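Vumitus Home Assist Package: Interim Report on the Trial
Prepared for the Mutska Fund by Fiachra Kavanagh
Period covered: start of lease through December

Where we stand

The fund asked us for a plain answer on whether the Vumitus package is worth buying outright for the Golob residence when the lease runs out. I can't give a yes on what I have so far. The equipment arrived complete and the support line picks up the phone. The brochure, though, describes a product I haven't met yet, and most of this report is about the gap.

The package has three parts: the humanoid itself, a library of ready-made kitchen tasks, and a service contract that covers remote updates. The lease gives us all of it. The purchase offer on the table leaves out the updates after the first year, and I would like the fund to look hard at that line before anyone talks about price again.

Setup

Vumitus quotes an afternoon for setup. It took 2 days, and the second went almost entirely to getting the refrigerator task to load. Their technician was polite and knew the legs very well and the task library a good deal less. We were told the room had to be kept plain, with the desk and the refrigerator in fixed positions, and we marked those positions before testing. Golob's real kitchens are narrow and full of stuff. I have asked Vumitus in writing whether the task will run in one of them and have been told it is "on the roadmap."

The refrigerator task

We picked fruit storage as the main test because it is the first item in the sales material and because it is what the Golob staff asked for. The task as sold covers opening the door, moving fruit between a basket and a shelf, and closing the door again. We are scoring each of those separately. Vumitus scores the whole run as a pass if the fruit ends up on the shelf, even when a person has had to step in at the door, and I don't accept that.
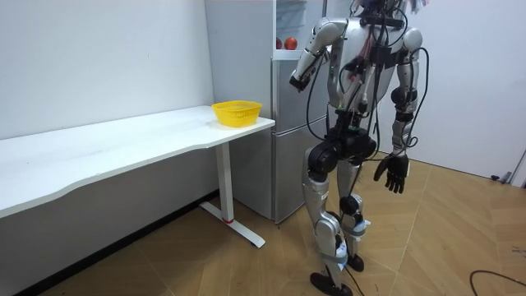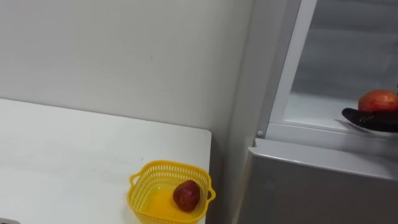
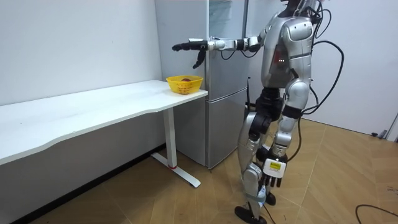
The desk, yellow basket and refrigerator used for the fruit task.

Findings so far

Grip. The hands are the best part of the package. I expected bruised fruit and have had few complaints to write down. We have only used apples, however. The brochure talks about soft fruit and eggs, and I would treat both as untested until we have tried them ourselves.

Door. Door handling is weak. The robot needs to be standing in the right place before it starts, and if it isn't, it will carry on anyway and reach for where it thinks the door should be. Staff have learned to watch for this and hit pause. A resident living alone would not be in a position to do that.

Speed. Slow. A staff member puts away a bag of groceries while the robot is still on its first apple. Vumitus says speed doesn't matter in a home, and they may be right, but then it should come out of the sales sheet.

Cables. The sales photos show a clean machine. Ours has a good deal of black cable hanging off it, and I don't want that near anyone who uses a walker. Vumitus says a tidier cover is available as an extra. No price has been given.

Supervision. We have not run the robot without a trained adult in the room and have no plans to. The labor savings in the original proposal assumed otherwise. That part of the proposal should be set aside for now.

Cost to date

Spending is inside the approved budget apart from one item. Vumitus billed $400 for a second technician visit, which we understood to be covered by the service contract. I have disputed the charge and have not paid it. Staff time is running higher than planned, mostly on resets between runs.

Compared with Mirkus

The fund asked whether we had looked at the Mirkus kit. We have, on paper and in one demonstration at their office. It is an arm on a rolling base, has no legs, and does fewer things. It also asks for less floor space and less attention. I was not shown a failed run, which makes me trust the demonstration less. I would still like one on loan before we commit to Vumitus, and Mirkus has said it will consider it.

Next period

Run the fruit task with the desk moved out of its marked position.
Add soft fruit, starting with whatever the Golob kitchen has on hand.
Get a written answer on updates after the first year.
Settle the technician charge.
Bring in 2 Golob staff who have had no training from Vumitus and see how far they get with the manual.

I ask that the purchase decision be held for 7 weeks while this is done. Vumitus has offered a discount for signing sooner, and my advice is to let it lapse.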